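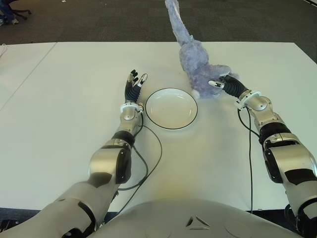 January, 7:40 a.m.

Cold start on the Porklow unit. Controller up on the second attempt; the first hung at bus enumeration, same as before the holiday. Left arm homed normally. Right arm homed with a following error on the wrist roll joint, cleared it, homed again, no error. Logged both. I don't like a fault that clears itself, so the wrist goes on the list.

Cycle counter on the right hand read 599 when I opened the log. Norel's sheet calls for a tendon tension check at 799, but I did it early with the covers already off. Index and middle were in range. Ring finger was slack by 2 turns on the adjuster. Took it up, ran the open/close routine, checked again, and it held. The left hand I only exercised. Thumb stiff for the first few strokes, then fine.

Cables next. The wrist leads on both arms are still outside the shells. The left one has a generous loop and lies on the tabletop when the arm is forward. The right hangs much straighter. I had planned to shorten the left to match, then drove the arm through full forearm rotation and watched the slack disappear at one end of travel. Left it long. The right one probably needs more length, and that could be my wrist roll fault: connector loading up near the limit. Will put a longer lead on it when the Huet parts come in. Until then the soft limit on that joint is pulled in by 6 degrees. Note taped inside the controller door.

Table registration after lunch. The two panels had drifted slightly at the seam, enough to catch a fingernail. Loosened the clamps, leveled, tightened, redid the touch-off points. The old calibration was off by over a millimeter on the left side, which would explain the hand coming down hard last week. New file saved, old one kept under its old name.

Test work: plate and the lavender plush. Plate is good for checking hand height, plush is good for checking that grip force is sane, as it gives before the fingers load up. Right hand force reading on contact was noisy until I re-zeroed with the arm already extended. Zeroing at the home pose is wrong for this arm and the Gekberg procedure should say so. Wrote a correction in the margin of our copy.

Open items: longer right wrist lead, boot hang, replacement for the worn clamp on the back corner. Bus termination is my first suspect for the hang. Will swap the resistor plug tomorrow before power-up and leave everything else alone.

Shut down 5:15, both arms parked, brakes on.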